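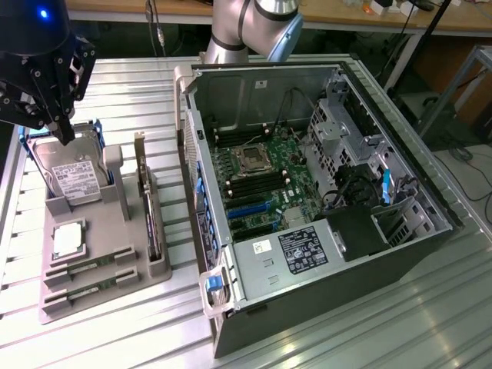
The Planell gripper is sold on its grip-force reading, and my complaint is with what happens to that reading after a fault. Sovwood lent us one for a long trial, mounted and ready, with their Etby controller software and a stack of PC assembly demos. The drive job is the one I care about. A 3.5-inch disk stands in its blue plastic caddy in a slot of the gray tray, the fingers close on it, and the arm is supposed to carry it over to the open tower case. The little blue light near the top of the gripper glows while it does this, and the manual calls that light "status normal." I have stopped trusting it.

On cycle 507 of the February run we had a protective stop with a drive already in the fingers. Fine, stops happen. Girish Tiwari cleared the fault on the pendant and pressed resume. The controller showed a grip force of 62 newtons, the light was blue, and the drive dropped out over the case. It hit the edge of the chassis and went down by the power supply. The number on the screen was the last value from before the stop. Etby had kept it and shown it as live.

We repeated it on purpose with scrap drives and a towel in the case. Same result, though not every time, and I find that worse. If you stop with the fingers empty, the software recovers properly. If you stop while holding something, it sometimes relaxes the fingers a little during the restart and doesn't check again before moving.

Sovwood's first answer was that we should have re-homed the gripper. Maybe so, but the resume button doesn't ask for it, and re-homing with a part in the fingers means opening them. Their second answer was a firmware update. Burgi Ammann installed it and ran the test again. The drops got rarer. They did not stop. The release notes say "improved recovery behavior" and leave it there.

The rest of the kit is decent. The tray holds the memory sticks and the processor where they should be, and teaching a new pick position takes a few minutes. The cables are long enough. Repeatability was good on a normal run — I'd have given it four stars if I had never touched the stop button.

The brochure promises 4000 hours between services. I can't speak to that, and I'd like to know how many stops they allowed themselves on the way there.

A dropped disk is cheap. The same gripper is advertised for machine tending, with heavier parts and people reaching in nearby, and I would not run it that way on this software. For now our rule is hands out, part removed, full restart after any stop, and a separate pressure pad check that we wrote ourselves. We had a Kandpal unit on the same arm before this one. Slower, ugly menus, but it refused to move until it had measured the grip again.

Two stars. I'll update this if the next firmware fixes it.

Posted March 22, 2023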